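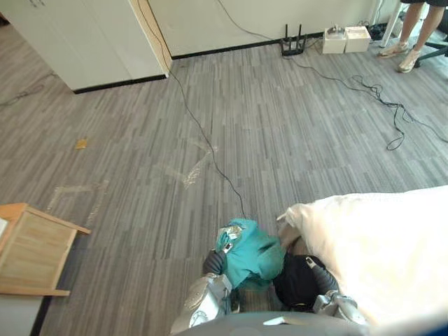

Can you get paid back for driving to the doctor on a workers' comp claim?

In most states you can, as long as the trip was for treatment of your work injury and you send in a written request with dates, places and miles.

I filed mine late and had to redo half of it, so this is the way I do it now. I hurt my shoulder pulling a pallet jack at the Wendley warehouse, and between physical therapy, the orthopedist and the pharmacy I was in the car all the time. My adjuster never brought up mileage. I only heard about it from Gunvor Åberg in the next physical therapy slot, who'd been turning in her miles every month (I was a little annoyed, I'll admit, mostly at myself).

I'm not a lawyer, and the rules are different from state to state. Some states only pay if the trip is over a certain distance, and some have a form you have to use. Your state's workers' comp board will have this on its website, usually under "injured workers" or "forms." Read that first and then come back.

What you need before you start

Your claim number, your date of injury, the adjuster's name and mailing address or email, and a list of every appointment you've been to. If you don't have the list, call each office and ask the front desk for a visit history. Mine printed it while I waited. The physical therapy place, Uvari, wanted me to sign a release, and then it took them 9 days, so ask early.

Step 1. Find out the rate

There's a rate per mile and it changes, sometimes in the middle of a claim. You use the rate that was in effect on the day you drove, so if the rate went up in January, your November trips still go in at the old one. I made two separate sheets, one for each rate, and that was a lot easier than trying to squeeze them onto one.

Step 2. Make a log

A spreadsheet is great, but a notebook works too! One line per trip:

Date
Where you left from (full street address)
Where you went (full street address)
Reason – "physical therapy, left shoulder" is plenty
Miles, round trip
Parking or tolls

Don't put a whole week on one line. I did that the first time and it came right back to me.

Step 3. Get the miles right

Put both addresses into any online map and use the normal route. If your trip there is 10 miles, write down 20 for the round trip, and don't round up to make it look neat. The adjuster is going to check it with the same kind of map you used. If there was a detour or the road was closed, add a short note on that line.

If you stopped for groceries on the way home, just claim the direct route. And if you went to the doctor from work instead of from home, use the work address as your starting point and check how your state treats that, since I've seen it go both ways.

Step 4. Pull your receipts together

Parking, tolls, bus fare, a cab if you weren't cleared to drive. Take a picture of each receipt the same day, because that shiny paper fades like crazy. I lost a garage receipt this way and never got the money for it. Pharmacy trips count in some states and not in others, and where they do count you'll want the pharmacy receipt showing the date.

Step 5. Send it with a short letter

Mine went like this:

"Enclosed is my request for mileage reimbursement under the claim number above, for the dates listed. The total is 400 miles. Please send payment to my address on file, and let me know in writing if any part of this request is denied."

Sign it, date it, put the claim number on every single page. Keep a full copy. I sent mine by certified mail and also emailed a PDF, which is maybe overkill, but the insurance company (Deklow, in my case) had already lost one of my work notes by then and I was not in a trusting mood.

Step 6. Follow up

Put a reminder on your calendar. If you've heard nothing by your state's deadline, call, write down who you talked to, and send an email afterward saying what they told you. My adjuster, Tamás Barta, was perfectly nice on the phone – he just had the request sitting in the wrong file.

They cut 2 of my trips at first because the visit dates didn't match the clinic's bill. One was my typo. The other was the clinic's mistake, and the visit history cleared it up.

If they say no

Ask for the reason in writing. If it's a missing piece of paper, send it again. If they're saying the treatment itself isn't covered, that's a bigger fight than mileage and I'd call a workers' comp attorney before answering. Plenty of them will talk to you for free the first time.

Also, look up the time limit for mileage requests in your state. I send mine in at the end of each month now, along with the parking receipts.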